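3. Garment handling with the Kestmont kit

3.1 Equipment and setting

The Kestmont kit is sold by Hadar as a pair of hand-held grippers with a camera on each, together with the Stosumora software for recording and checking. We bought one kit at the normal price and used it as a customer would use it, without help from the seller. The part of the review given in this section concerns denim on a bed, which we found more difficult than towels or shirts on a table.

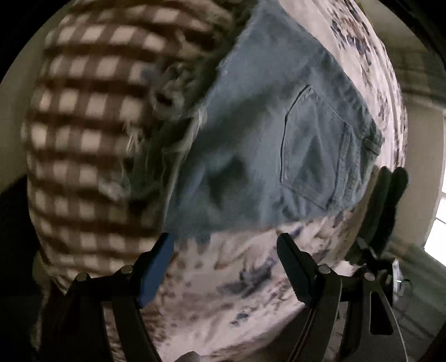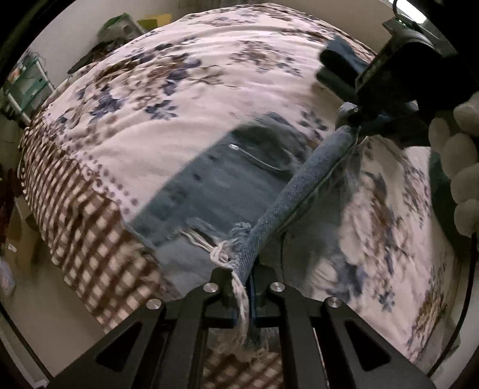
Figure 4. Denim garments on a bed with patterned covers, seen from the camera of a hand-held gripper. First view: the fingers at the lower side of a pair of light blue shorts with a frayed hem. Second view: a leg held near its frayed hem, with a second gripper near the other end.

We collected 760 recordings of garment handling with the kit, in ordinary bedrooms and with the bed covers that were already there. The operators received the printed guide of Hadar and one short practice period. They were asked to spread, turn and fold each garment in the way they would do it at home, but only with the grippers and not with the free fingers.

3.2 Grasping at a frayed edge

A cut-off hem does not end in a clear line. The loose threads lie over the cover below, and in the first view of Figure 4 they reach the checkered fabric, so the border between the two textiles is not sharp. The edge finder of Stosumora was trained, according to the guide, on garments with sewn hems. In our trials it often placed the edge at the outer end of the threads. A grasp planned from such an edge takes the threads and leaves the cloth behind.

The operators solved this by closing the fingers a little further inside the garment. The double stitching of a back pocket was useful to them as a landmark, and it is also useful to the software: the seams stay visible on faded denim, even when they look bowed through the wide lens. We recommend that the seller adds pocket seams to the list of features which the user may switch on.

3.3 Work with two grippers

When a leg is stretched between two grippers, as in the second view of Figure 4, each camera sees the other side of the work from far away. The far gripper is near the border of the image, where the distortion is strongest. Stosumora matches the two recordings by time and afterwards by position. The time matching was reliable in our use. The position matching was weaker when one hand moved quickly, and 200 recordings needed to be corrected by hand before they could be used.

The pinch itself was firm enough for all the denim that we tried. The fingers are rather thick for this purpose, and a seam lying flat on a soft duvet is hard to take without taking also some of the duvet. Echeverría, which distributes the kit in our region, offers narrower finger tips as an extra part. We have not tested them.

3.4 Service

We wrote to the support address 2 times. The first answer solved a problem with the recording clock. The second question, on the edge finder, was still open on 3 August 2025, when we closed the review.

Comments (3)

fold_bench: Did you try lowering the edge threshold in Stosumora? For us it helped with wool fringes, but not so much with denim.

Reply from the authors: Yes, we tried two lower values. The threads were then ignored, but part of the real hem was lost also.

mk77: Please give the price of the narrow tips if you know it. The page of Echeverría shows only the full kit.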